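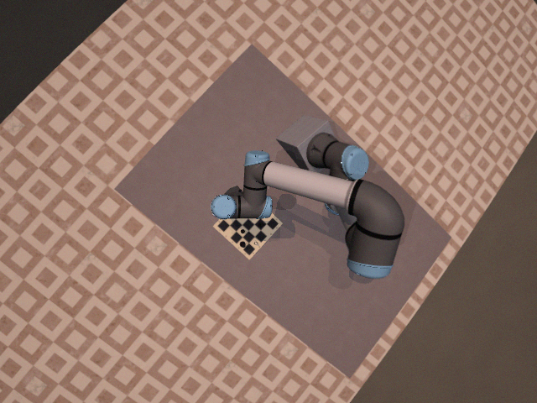
Tollow 2 Ionic Hair Dryer

Hair Tools > Dryers > Reviewed

September — by the Jurkudness shop desk

14 shares | 3 comments

The Tollow 2 sells for $188, and the box makes big claims for that money. It says smoother hair in one pass, half the drying time, and "salon shine that lasts." We stock it, so we would like to believe all of that. We don't.

The motor is strong. On thick shoulder-length hair it beat our old Clellier, though nowhere near twice as fast. As for the ions, we tried it with the ion switch on and then off, and couldn't tell the two sides of the head apart. Maybe you can. The switch is small and easy to hit by accident.

Tollow says the motor is good for 2,000 hours. We have no way to check that, and the warranty runs out long before you would. Keep the receipt.

What we do like: the cord is long, the cool shot button stays cool, and the filter cap twists off for cleaning. The narrow nozzle grips well. The diffuser doesn't — it dropped off twice when held upside down, and curly-haired buyers should try it in the store first.

The Chamoun dryer is $155 and does most of the same job with less noise. It is heavier, and the handle won't fold. If you travel, pay the difference. If your dryer lives in a bathroom drawer, we'd hold on to the $33.

In the box: dryer, nozzle, diffuser, hanging loop. No travel bag, whatever the old listing said. Opened dryers can be exchanged but not refunded.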